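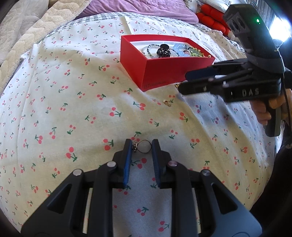
Hanna Zieliński keeps telling me I should sort by type and be done with it, rings with rings and clips with clips, but I wear things in sets! So I'm asking the rest of you before I redo it all again.

**How do I keep small jewelry and hair clips in one box without the tangle?**

I tip everything into one red box with a white inside: bead strands, claw clips, little earrings, a couple of rings. No compartments at all. Every few weeks I spread out on the bed to tidy up, and the beads have wrapped themselves around a clip again, and I'm hunting for one tiny earring on a sheet covered in printed cherries (small red stones on small red cherries, not my smartest choice of workspace). I'd love to keep the box — it was a present and it fits my shelf. Is there a way to divide it up, or do I give in and buy one of those big Kindirik organizers with all the drawers?

Posted May 2023 · 786 views

**Bogdan Szczepańska**

Keep the box. I had a drawer organizer from Kindirik and it ate half my dresser, and I still dropped everything in the top drawer.

Get the hair clips out first. They're bulky, they have teeth, and anything on a string will find those teeth. Mine live in a mug in the bathroom now. After that you have way more room than you think.

For the beads, close each strand if it has a clasp and lay it in its own little cloth bag. A clean sock works too, I'm not proud. Earrings go through the holes of a big flat button, both of the pair on one button, backs on. You can throw that in any box and they stay together. Rings I just thread on a safety pin, though I wouldn't do that with anything soft or expensive.

And if you like sets, put the whole set in one bag — earrings, ring, strand — and skip sorting by type. You only open the bag you're wearing that day.

Oh, and lay a plain towel down before you tip it out. Pale if your stones are dark. I lost an earring in a flowered quilt for most of June one year and found it with my foot.

**gikia_fan**

just buy a bigger box

**Petersen**

Agree with the bags. If you'd still like dividers, cut strips from a cereal box the same height as the inside, slit them halfway and slot them together in a grid. Measure twice, because mine came out too tall and the lid wouldn't shut. I glued felt over the second one and it's held up fine. Leave one long section along the side for the bead strands so they can lie flat.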